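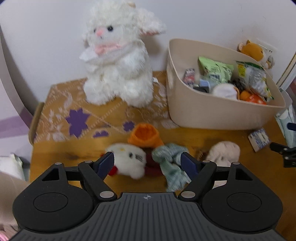 Remigiusz Grabowska

Soft toy (also plush toy or stuffed toy)

A soft toy is a toy figure with an outer cover of textile and a soft filling. Lambs, dogs and bears are among the common forms. The fluffy surface is usually made of pile fabric, while the eyes may be beads or stitched thread. Many figures wear a ribbon bow at the neck, as does the white lamb with the pink nose.

Sizes differ much. Small figures are often kept together on a table or in a basket, and the larger ones are set upright on a cushion or a shelf.

Care: most makers advise washing by hand in cool water. The toy should be dried slowly, away from the heater.

See also: Rag doll, Knitted toy, Cushion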